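What the Allotments Remember: A Project Report on the Growing Ground at Grumthorpe

Kwadwo Darko, second-year local history module
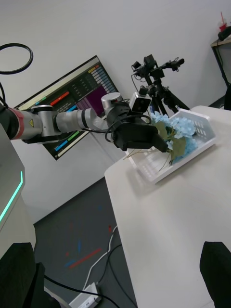
I first became interested in the Grumthorpe allotments through my grandfather, who had a plot there long before I was born and who still talks about its soil the way other people's grandfathers talk about football. When our tutor, Ivan Yatsenko, asked us to choose a piece of ground within walking distance and find out everything we could about how it had been used, I didn't have to think for very long. I had spent a good part of my childhood there being told not to step on things, and it seemed only fair that I should finally learn what I had been not stepping on.

My question at the start was a simple one: what have people grown on this land, and why did they change from one thing to another? I thought I would be writing mostly about potatoes. There are plenty of potatoes in what follows, but the subject that took over was flowers, and I hope the reader will forgive me for giving them so much room.

How I went about it

I used three kinds of source. The first was the set of rent books and minute books kept by the allotment society, which are stored in a metal trunk in the hut by the lower gate. The second was a series of conversations with plot holders, 18 in all, some of them lasting ten minutes over a fence and one of them lasting an entire afternoon, with two pots of tea and a tour of a greenhouse. The third was walking. I went up and down the paths with a notebook from October onwards and drew my own plan of the site, plot by plot, marking what was growing or what had obviously been growing before the cold got to it.

The minute books were harder going than I expected. The early secretary had beautiful handwriting and told you almost nothing; the one who came after him wrote like a spider falling downstairs and recorded every quarrel in full. I am very grateful to the second one. There is a long argument about a shared water butt which runs through several meetings and which I have read so often that I feel I know everybody involved.

The ground before the allotments

The land was part of a holding called Farnstead, which is remembered today only in the name of the lane. It was rough grazing, wet at the bottom and stony at the top, and the older plot holders will tell you that you can still feel this with a fork. My grandfather's plot is at the wet end. He has always said he got the better bargain, and the people at the top say the same about theirs, so I have left the matter open.

When the field was divided, there were 47 plots. The first rule book says that the ground was to be used "for the growing of vegetables and soft fruit for the household", and a later line adds that flowers were allowed on a strip at the front of each plot, no wider than the path. I measured the old main path where its edging stones survive, and it really isn't much. You could get a decent row of sweet peas on it, or some dahlias if you were strict with them.

The flower strip

What I found most touching in the whole project was how slowly and politely that strip got wider. In the early rent books there is a column for remarks, and every so often the word "flowers" appears in it, sometimes underlined. One tenant was spoken to for growing chrysanthemums in place of onions. The next year he was spoken to again. The year after that he won a prize for them at the summer show, and there are no more remarks against his name.

After that the rule seems to have been forgotten by general agreement. Several people I talked to remembered their parents growing flowers for particular reasons: for the chapel, for the graves on the hill, for a daughter's wedding. One lady told me that her mother kept a row of white stocks every summer and gave away every single one, and that the house never had a vase of them in it. She now grows stocks herself and keeps them all, and she told me this with some satisfaction.

Hydrangeas deserve a paragraph to themselves, as they come up in nearly every conversation. They were never supposed to be there, being shrubs, and the rule book was firm about shrubs. They arrived as cuttings, usually from somebody's front garden, and were passed along the paths from neighbour to neighbour. The colour depends a good deal on the soil, with blue coming on acid ground and pink where there is more lime. My grandfather swears that cuttings from one pink bush at the top came up blue at the bottom. I would have liked to test the soil at both ends properly, and I say more about that below.

Vegetables, and who grew them

The vegetables changed as the people did. The first lists are all potatoes, cabbages, onions and broad beans. Later come runner beans, marrows and, after a great deal of discussion about glass, tomatoes. A family called Gashi took on a double plot near the hut and grew peppers in an old cold frame, and within a few summers half the site was trying to do the same, mostly without success. My own family brought callaloo and garden eggs, and my grandfather is proud of the fact that he has been asked for seed by people who used to ask him what on earth it was.

A variety of climbing bean is known on the site as the Stirnmont, and I spent far too long trying to find out where the name comes from. It isn't in the seed lists I looked at. The best explanation I was given is that it was the name of the house where the first beans were begged over a wall. They are flat, purple-speckled and very good with butter.

What I would do differently

I should have started in the spring. Much of my plan of the site had to be drawn from dead stalks and the kindness of people explaining what they had been. I also ran out of time for the soil tests, and my section on hydrangeas is weaker for it. If I carried on with the work I would like to record the longer conversations properly, with permission, as my notes often stop at the most interesting point, when I had put down my pencil to listen.

Mr Yatsenko asked us to keep the main text under 4000 words, and I have kept well inside that by moving the list of plants, my plan and the transcribed pages from the minute books into the appendices. The water butt argument is in Appendix 2 for anyone who would like to read it. My thanks go to everyone at Grumthorpe who stopped digging to talk to me, and to my grandfather, who read the draft and corrected the spelling of three kinds of bean.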